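Two Arms and a Spreadsheet: Planning an Equipment Budget at Clisent
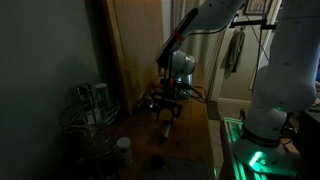
The operations lead at Clisent keeps the equipment budget in one spreadsheet, and the arms themselves take up only a few lines of it. "People ask what an arm costs," she said. "I tell them to ask what the cables, the mounts and the spare fingers cost."

Her group tests handling of household items for Lomach, a packaging firm. She started planning in July with quotes from two suppliers, Kiani and Drasatden. Kiani was cheaper on the hardware. Drasatden included training and a loaner gripper during repairs, and that decided it.

"A gripper is the part you break," she said. "If it's out for 12 days, you're paying for a bench that does nothing."

The line she missed the first time was mounting. Platform parts, brackets and fasteners came to $1,379, and none of it was in either quote. She now adds 15 percent to every request for items of that kind, and she asks for the mounting drawing before she signs.

She also advises buyers to measure the room, including the doorways, and to settle where the cables will run. Her own plan had left no slack for moving the table.

Asked about leasing, she said she had looked at it and would again. "For one short project, lease. We knew we'd need these for longer than that."

Next year's request is already open on her screen. The first line is spare cables.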